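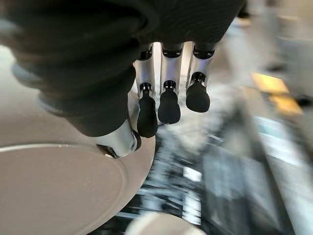
Olow operates the tray return and dishwashing area at the Bustar staff restaurant. Two robot cells now do part of the sorting that used to be done entirely by hand, and the crew's work has shifted toward supervision, exception handling and correction of the grasping program. The hands have rubber-tipped metal fingers and a thumb, and flat items are held by the rim, with the thumb and a finger placed around the edge of the plate. Large round plates are a routine case for this grip. Stacked bowls, cutlery under napkins and anything chipped are still sorted by people. We are hiring for a position that sits between the two.

Position: Dishroom Cell Operator
Location: Bustar site, Building 6, lower level
Reports to: Tomomi Murakami, Dishroom Operations
Posted: Mar 29, 2018

What the job involves

The operator starts the cells before the lunch service, checks the fingertips and joint covers for wear, and runs the test set of tableware. During service the operator clears stops, removes items the cell has rejected and logs the reason for each one on the Fladeo terminal. A stop is cleared only after the cell has been put in hold and the gate lamp has changed. After service the operator cleans the hands, replaces fingertips where needed and reviews the log with the shift lead.

Part of each week is spent in teaching sessions. The operator guides the hand through a grip on a given item and repeats it from different starting positions. A session covers up to 12 items. People who have worked a dishroom line tend to do this well, as they already know which plates slide and which ones stick together.

What has changed for the crew

No positions were removed when the cells were installed in November. The number of people on the scraping belt went down from six to four, and the other two moved to operator work after training. Lifting of full racks has been reduced but has not gone away. The pace at the belt is now set partly by the cell – some of the crew find this easier, others do not, and applicants should ask about it at the interview. Cell logs record items and stops. They are not used to rate individual staff.

Requirements

– Experience in a commercial kitchen, dishroom, laundry or packing line
– Able to stand for a full shift and lift full dish racks
– Able to write short, clear fault notes in English
– Comfortable working next to moving equipment

Programming experience is not required. Experience with Agbayani rack washers is useful, as the two machines downstream of the cells are of this make.

Training and conditions

Training takes 200 hours, paid at the full operator rate, and is done on site during normal shifts. The first part is spent on the manual line regardless of background. Work shoes, gloves and hearing protection are supplied. Meals are included on working days.

How to apply

Send a resume and a short note on the last line or kitchen you worked in to Tomomi Murakami, Olow office, Bustar site. Paper applications can be left at the Building 6 service desk. Interviews include a walk through the dishroom during service, so wear closed shoes.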